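The Member Who Read the Small Print

Magazine, January 2026

For 11 years the seat of Brornport returned Edwin Drascombe to the legislature, and for most of that time the town could not have said what he did there. He spoke seldom. He never held a ministry. His name is missing from the two standard histories of the period, and the portrait that hung in the Cendthorpe assembly rooms was taken down when the building was sold.

What he did was read bills. Kirsty Dunbar, who has spent four years on his papers, found 93 amendments in his handwriting, most of them a line or two long. One changed "may" to "shall" in a harbor act and obliged the port authority to publish its accounts every April. Another struck out a fee that tenants had been paying to have their own leases copied.

"He was a conveyancer's clerk before he was anything else," Dunbar says. "He had copied out other men's mistakes for a living and he knew where they hid."

Drascombe was the son of a chandler and left school early. He came to politics by way of the Cendthorpe drainage dispute, a long and bad-tempered affair over who should pay for a culvert. He wrote a pamphlet on it that sold 300 copies, which was enough in a small borough to get a man noticed. At the next election he won by 35 votes. His opponent asked for a recount and then withdrew the request the same evening.

The letters show a careful, rather dry man. He complained about his lodgings and the price of coal. He quarreled with his party over the franchise bill – he thought it badly drafted, though he voted for it – and was left off the committees he wanted for two sessions afterward. There is one long letter to his sister about a dog.

Noreen Dhanial, who cataloged the Siddiqui bequest where most of the papers now sit, thinks the silence around him has a simple cause. Drascombe kept his drafts but threw away nearly all the replies. "You get half of every argument," she says. "You have to go to the other family's attic for the rest, and usually the attic is gone."

Dunbar has had some luck there. A bundle of letters from the harbor board's solicitor came to light in Brornport last year, and it settles the date of the accounts amendment. It leaves open the question of who first suggested it. Her edition of the correspondence will stop at his defeat, which he took calmly. He went back to conveyancing and kept an office over the corn exchange until his eyesight failed.
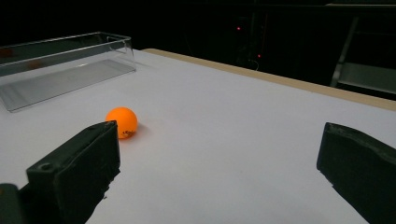
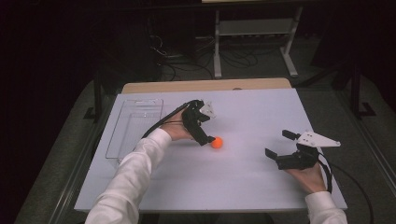 Orange ball on a white surface
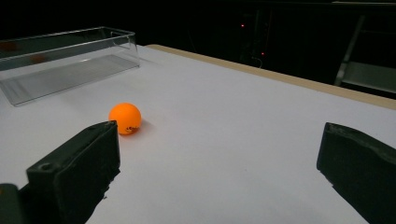
Siddiqui Department of Political History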